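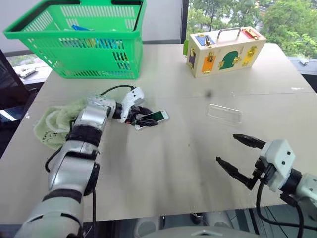 Halonen bans the word "journey" from its stores

January 18, 2025. Grocery chain Halonen has removed the word "journey" from every sign, flyer and receipt in its 14 stores. A staff search found it 1,777 times, including on a tin of chickpeas.

"Our customers are going to the shops," said managing director Jelle De Graaf. "Most of them live two streets away."

Halonen will look at "curated" in September. The cheese counter has asked for more time.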